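4. Caring for the Pustus heated base layer

This section covers washing, drying and flat storage of the Pustus top and leggings. For charging and pairing, see section 3. The instructions also apply to the Istusport version, which uses the same heating panels and a different cuff.

4.1 Before washing

1. Hold the power button for 5 seconds until the indicator goes out.
2. Unplug the battery from the lead inside the pocket. Do not pull on the cable.
3. Push the rubber cap onto the plug until it clicks.
4. Close all zippers and turn the garment inside out.

CAUTION: Never wash the battery. If the battery has been wet, do not charge it. Contact Eltis service for a replacement.

4.2 Washing

1. Place the garment in a mesh wash bag, one garment per bag.
2. Select a cold, gentle cycle with a low spin speed.
3. Use a mild liquid detergent. Fabric softener coats the fibers and reduces heat transfer.
4. Remove the garment as soon as the cycle ends. Do not wring.

Note: The first 2 washes may release some dye. Wash dark colors separately.

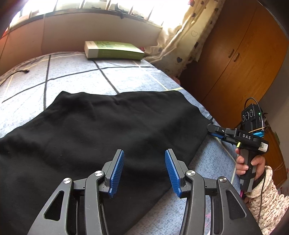

4.3 Drying

1. Turn the garment right side out and lay it on a flat surface, away from direct sun.
2. Smooth the fabric outward from the center with an open hand. The heating wires should follow their stitched channels without kinks.
3. Leave for at least 13 hours. The pocket lining dries last — check it by touch before going on.

CAUTION: Do not tumble dry, iron or dry clean. Do not hang by the cuffs.

4.4 Reconnecting the battery

1. Remove the rubber cap and inspect the plug. If moisture is present, wait until it is fully dry.
2. Connect the battery and switch to the low setting.
3. After 3 minutes, feel each panel. All panels should be evenly warm.

If one panel stays cold, switch off and repeat step 2. If the fault remains, stop using the garment and quote code Ko-5 when contacting service.
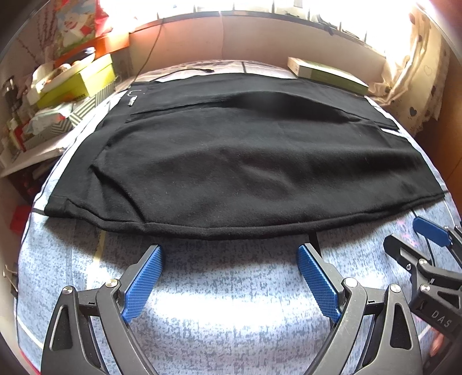
4.5 Storage

Store the garment flat or loosely rolled, with the battery removed. Sharp folds across a panel can break the wires over time. Charge the battery halfway before summer storage and top it up once in July.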